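Why Is the Sea Salty?

Have you ever been knocked over by a wave and come up with a mouthful of seawater? Yuck! It stings your nose and makes you want a big glass of water right away. But rivers run into the sea all day and all night, and river water doesn't taste salty at all. So where does all that salt come from?

The answer starts a long way from the beach, up in the hills, with rain and rocks. Let's follow it all the way down!

It starts with rain

Rain looks like plain water, but it picks up a little bit of gas from the air as it falls. The gas is called carbon dioxide, and it's the same one that makes soda fizzy. It turns rain into a very, very weak acid. You can't feel it on your skin and it won't hurt your umbrella, but rocks feel it (well, if rocks could feel).

Drip by drip, the rain wears the rock away. Tiny bits of the rock dissolve, the way sugar does when you stir it into tea, and the water carries them off. Scientists have a word for rock being slowly broken down like this: weathering.

Some of those dissolved bits are what salt is made of. They trickle into streams, the streams join up into rivers, and the rivers run to the sea. That means river water does have salt in it! There's so little that your tongue can't find it.
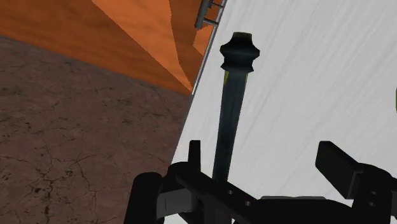 Hot springs at the bottom of the sea

Rivers do a lot of the work, but they have help. Deep down on the ocean floor there are cracks where seawater sinks into the rock. Far below, the rock is super hot. The water heats up, grabs minerals out of the rock, and comes shooting back out through openings called hydrothermal vents.

Some vents pour out water so full of dark minerals that it looks like smoke from a chimney. Those are called black smokers, and there are worms, crabs and clams living right beside them, in the pitch dark! Underwater volcanoes add minerals to the sea too.

Why doesn't the salt leave?

Now for the clever part. The Sun warms the top of the sea, and some of the water turns into a gas called water vapor and floats up into the sky. The salt can't go with it. It's left behind.

The vapor cools, makes clouds, and falls as rain again. Some of that rain lands on the hills, picks up a bit more salt, and heads back down the river. This has been going on for billions of years, so the sea has had plenty of time to get salty.

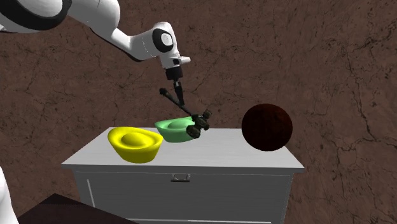
You might be wondering if the sea gets saltier every single year. Good question! It stays pretty much the same, thanks to some very slow cleaning up. Some of the minerals sink and become part of the mud on the bottom. Sea creatures use others to build their shells. And when a shallow sea dries up, it can leave a thick layer of salt on the land, which may get buried and turn into rock. People dig that rock salt out of mines, so the salt on your popcorn might come from a sea that was there before the dinosaurs!

Are all seas the same?

Nope! The Baltic Sea has lots of rivers running into it and not much sunshine to dry it out, so it's much less salty than most. The Red Sea is hot, gets hardly any rain, and is extra salty. The Dead Sea is really a lake, and it's so salty that people bob around on top of it like corks.

Try it: make your own salt

Zerrin Öztürkmen's class at Akyol School tried this one in April, and they got lovely square crystals. You'll need 100 milliliters of warm water from the faucet, 2 big spoonfuls of table salt, a spoon, and a wide, dark plate.

Stir the salt into the water until you can't see it anymore. Pour a thin layer onto the plate and put it on a sunny windowsill. Then leave it alone, even if you really want to poke it! Start on a Saturday and have a look each morning. When the water has gone, get a magnifying glass and look for tiny cubes.

Ferhat, who is in the class, used a bowl for his and had to wait much longer than everybody else. Can you figure out why? Here's a clue: think about how much of the water is touching the air.

Words to know

Dissolve: to mix into a liquid so completely that you can't see it.
Evaporate: to change from a liquid into a gas.
Mineral: a natural solid that rocks are made of.
Weathering: the slow breaking down of rock by things like rain, ice and wind.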